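Nurnedley Table Kit
Set-up guide, part 4: panels, tray, cup

Read part 3 first if the table isnt up yet. Everything below assumes the top is on, level, and the legs are locked.

Before you start

Clear the floor behind the table. You need room to walk round the back with a panel in your arms. Get the Plosadholm panel bag and the Mösli box out now, not halfway through. Wipe the top. Dry cloth only.

CAUTION: No spray cleaner on the black top. Leaves a bloom you will never get off.

4.1 Panels

1. Unfold all the panels on the floor. Shake out. Creases are fine, folds drop out after 24 hours or so of hanging.
2. Back panel first. Seam side faces out.
3. Left, then right. Same height as the back. Check from the front, not from the side.
4. Tuck the bottom edge down behind the table rail. No fabric lying on the top.

NOTE: If a side panel sags, re-hang it. Do not pull it tight from the bottom, you'll rip the hem.

4.2 Cross cables

1. One end at a rear corner, other end up high on the far side. Light color cable, so you can see it against the back.
2. Second one the same, opposite way. They make an X.
3. Snug. Not guitar-string tight. If the X moves more than a finger width when you push it, take up a little more.
4. Crossing point doesn't have to be dead center. Leave it.

CAUTION: Don't hang anything on the cables. No bags, no jackets.

4.3 Laying out

Back to the Mösli box. Tray, cup, small pieces, spare bag. Full parts list is on sheet 141 in the box lid.

1. Tray flat on the table, lip up, left side towards the front.
2. Cup upright, behind the tray. Wide end is the top.
3. Egg on the right, well clear of both. Lay it on its side, it wont stand.
4. Small pieces go in the cup.
5. Anything left over goes back in the box and the box goes under the table.

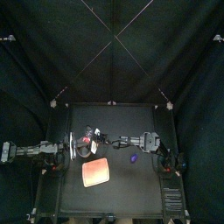 Panels and cross cables.

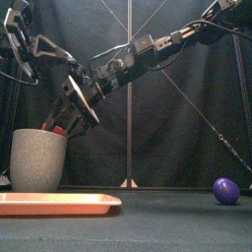 Colors vary by batch. Zesine did the last run of trays and cups and they don't always match the leaflet. Doesn't matter, same sizes, same layout. Don't send them back for color.

NOTE: Tray rocking? Turn it over and look for grit stuck to the underside. Still rocks, swap it for the spare.

4.4 Check before you walk away

Tray flat, not hanging over the table edge.
Cup not touching the panel.
Egg hasn't rolled. If it keeps rolling the table is off level, go back to part 3 and redo the feet.
No fabric on the top.
Box lid closed.

4.5 Putting away

1. Small pieces out of the cup first, check the bottom. The little ones stick.
2. Cup and tray: warm water, drop of dish soap, air dry. Not the dishwasher. Speckle finish goes cloudy.
3. Egg: soft cloth. It scratches easy and shows fingerprints, so wipe it before it goes in the box.
4. Cables down before panels. Always. Coil loose, tie with the strap.
5. Panels rolled, seam side in. Rolled not folded pls.

CAUTION: Nothing damp in the bag. We lost a whole set of panels to mildew last August.

Spares

Trays, cups and eggs are sold singly, panels only as a set. Order from Phyllis Hebden at the Nurnedley parts desk, extension 2000. Have the sheet number ready and say which item, "the orange one" isn't enough, there are a few.

Part 5 (lamp and shade) is on the next sheet.

Rev. 22 May 2026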